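## Limitation period when the driver who hit me has left the country

**Kerubo Shirima**, posted Apr 4, 2021

I was hit on a crosswalk in Tustton in October. The driver was here on a work assignment, gave a statement to the police, and went home overseas before any charge was filed. The prosecutor's office has told me extradition is not being pursued for now.

My lawyer's office wants to file a civil claim against him directly. The policy on the car was issued by Kwan, and their adjuster says they will not discuss settlement until the criminal side is closed. I have out-of-pocket medical bills of $4000 that are not covered by anything.

Does the clock on the civil claim stop while he is abroad, and can the insurer make me wait?

---

**Pui-shan Su**

Two separate issues.

1. Tolling. Some states pause the limitation period while a defendant is out of state. Many of those statutes do not apply if the defendant can still be served by other means, such as the Hague Service Convention or a long-arm statute. Do not assume the period is paused. In a state with a period of 2 years for personal injury, count from the date of the collision and file inside it.

2. The insurer. A civil claim does not depend on a criminal conviction. The burden of proof is lower and the cases run on separate tracks. A judge may stay the civil case if the defendant raises self-incrimination, but that is a decision for the court. An adjuster saying "wait" has no effect on your deadline. Ask for their position in writing with the claim number on it.

Also check whether he claimed any form of immunity. A work assignment for a private company carries none. If he was attached to a consulate, the answer changes, and you need to know his status on the date of the collision.

Service abroad is slow. When I did it, the central authority returned the packet once because the translation lacked a certificate. The second packet went through. Start early.

---

**Archie Semple**

They always get away with it. Same thing happened to a guy from Rastden and he never saw a cent. Go to the papers.

---

**Afroza Matubbar**

Agree with Pui-shan on filing. To add: look at your own auto policy, even though you were on foot. Medical payments coverage often applies to the policyholder as a pedestrian. Mine paid in 49 days, and the 445 pages of records I sent were mostly unnecessary. They wanted itemized bills and the police report number.

Keep a dated log of what you could and could not do at home. Mine was short entries on kitchen tasks, lifting, and stairs, and the other side's lawyer asked for all of it.

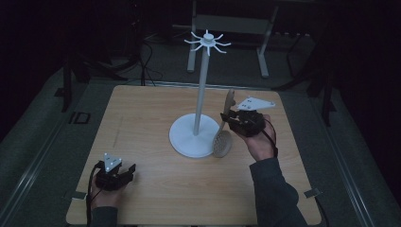
*Mug stand and slotted spoon on the table.*

If the log is on paper, scan it before you hand it over.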